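Solley Soaring Club: Questions We Get From New Members

Welcome, and thank you for reading this far into the website! Most people who come to us have never sat in a glider before, and the same questions come up at the launch point week after week, so we have tried to put the answers in one place. If yours is missing, come and ask. We are friendly, and somebody usually has coffee on.

Do I need to know how to fly already?

No. Plenty of our students start from nothing at all. If you do fly airplanes you will find some of it familiar and some of it odd – your feet will have a lot more to do than they are used to, and there is no throttle to reach for on the approach. Airplane pilots tend to solo sooner, but they also tend to have more habits to undo, so it comes out fairly even.

How long until I can fly by myself?

This depends so much on how often you can come that we hate to give a number. A student who shows up every week through the season will get there a good deal faster than one who comes once a month, even if the two of them log the same number of flights in the end. There is a forgetting that goes on between lessons. If you can manage it, save up your free weekends and take them close together.

What does a typical day look like?

Long, and mostly outdoors. We pull the gliders out in the morning, inspect them, hold a short briefing and then start launching. You may fly 3 times or you may fly once. In between you will be running wings, hooking up ropes, keeping the flight log and helping push things back to the start of the line. Please plan on staying for the day if you possibly can, as the whole operation runs on people helping each other get into the air.

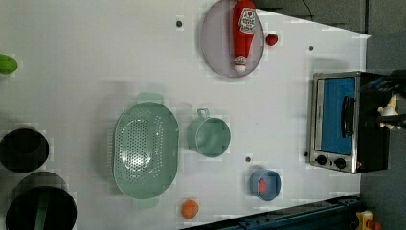
Lauri Ikonen wrote to us after his first season that the waiting around had taught him nearly as much as the flying. He would sit by the launch point, guess where each glider was going to find lift, and then watch to see whether he was right. By July he was right often enough to start enjoying it, and he asked us to tell new people to bring a folding chair and do the same.

So there you are. Bring a folding chair. Bring a hat too, the soft kind without a button on top (you will find out why when the canopy closes), and sunscreen, and more water than you think you need.

What will I be flying?

Our main trainer is the two-seat Stidura, which is forgiving, roomy in the front and a little less roomy in the back. Once you have soloed and your instructor is happy, you can move on to the Kekell, our single-seater. It is lighter on the controls and most people fall for it on the first flight. We ask for 30 solo flights in the Stidura before you try it.

Is there a weight limit?

Yes, and it applies to you with your parachute on. For the Stidura, the two people and their parachutes together may not come to more than 383 pounds. There is a scale in the hangar, just inside the small door, and we use it for everybody, instructors included. Lighter pilots may need ballast in the front seat, which we have.

Will I get sick?

You might feel a bit green, especially on a warm afternoon when we are circling a lot. Eat something plain beforehand, look outside at the horizon, and speak up early. Your instructor would much prefer to level the wings and come home than to have you suffer politely. It nearly always gets better after the first few flights.

What happens if there is no lift?

Then you come down, and you have had a shorter flight! Every glider flight is planned so that the field is within easy reach. A calm day with no lift at all is wonderful for practicing landings, and a student who has a whole string of them in one afternoon usually goes home very pleased. On good days you can stay up much longer, and the best flight from here last season went as far as the Başaran ridge and back, 54 miles each way.

Can my family come and watch?

Of course they can. Please keep children and dogs well behind the white line, and ask before walking out to a glider. Tow ropes are hard to see in the grass.

How do I sign up?

Remedios Pangilinan looks after new members and will find you a place on the schedule. She posts the weekend list on Friday evening, so let her know before then if you would like to be on it. If the weather looks doubtful, check the club's answering machine after 7 a.m. before you set out.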